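Workshop Tips: Choosing a Gripper for Kitchen Chores

Posted by Orestis Margaritis, Sep 10, 2025
Filed under: Workshop, Small Arms

A lot of the mail this month asks which gripper to buy first for a bench arm that will handle cups, lids and trays. I had three on the shelf, so I ran them all on the same arm with the same dishes. Each one got 15 tries per item.

Before you compare anything

Bolt the arm down. A clamp on a countertop works loose after an hour and your numbers drift.

Wipe the finger pads with rubbing alcohol between grippers. A little dish soap left on the rubber will make a good gripper look bad.

Use the same cup every time and mark its spot on the table with painter's tape.

Start at the lowest grip force and go up one step at a time. Write down the step where the cup stops slipping and the step where the rim starts to bend. You want a wide gap between those two.

The Wumbei parallel jaw

Two flat fingers that slide straight in. Easy to set up and easy to repair. It picked up the cup by the rim 14 times out of 15. It did poorly on anything with a round handle, which rolled out of the flat pads. Stick a strip of bike inner tube on each finger and it gets better.

The Clonisia suction cup

Good on plates and flat lids. It would not hold on textured plastic at all. The hose also caught on the wrist at full turn, so leave slack and tie it in two places.

The Midadano linkage gripper

Slower to close, and the pivots need a drop of light oil every few weeks. It was the best of the three on thin rims. The fingers pinch well near the tips, so you don't need to push the arm deep into the cup. 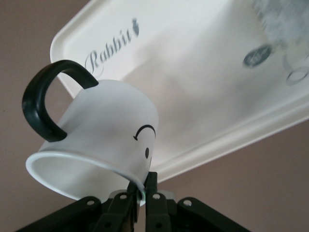

Photo: Orestis Margaritis / Detside Workshop

With a rim grip and the cup turned upside down, watch the handle. It sticks out to one side and sweeps a wider circle than the cup does. Add the handle to your clearance when you plan a move near a tray or shelf.

Wrist camera notes

Mount the camera so both fingertips show at the bottom of the view. If you can't see the pinch, you can't tell a slip from a miss.

White dishes under a bright lamp wash out. Turn the exposure down until you can see shading on the side of the cup.

Lock the focus by hand. Autofocus hunts when the cup fills the view.

What I would buy

For cups and bowls, the linkage gripper. For flat lids, suction. If you only have money for one and want spare parts that are easy to find, get the parallel jaw and change the pads.

Settings sheets for all 3 are on the Detside downloads page. The next test is silverware, starting with teaspoons.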